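Kimmont Cotton Blanket, Full/Queen
Item 1092

The Kimmont is a mid-weight cotton blanket from Buvanby, made for year-round use. It works alone in summer or under a comforter in January.
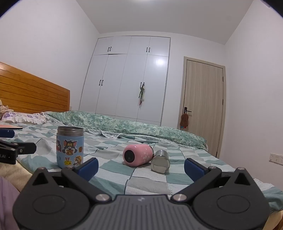

Size is 104 inches on the long side. Machine wash cold, tumble dry low. Expect a little lint in the first 2 washes. Do not bleach.

Bullen pillowcases are sold separately.

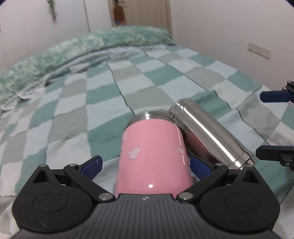

Huỳnh writes that hers shrank slightly on the first wash and still covers a queen bed, but she would like a wider hem.

Ships in 2 business days. Returns accepted for 37 days, unwashed, with tags.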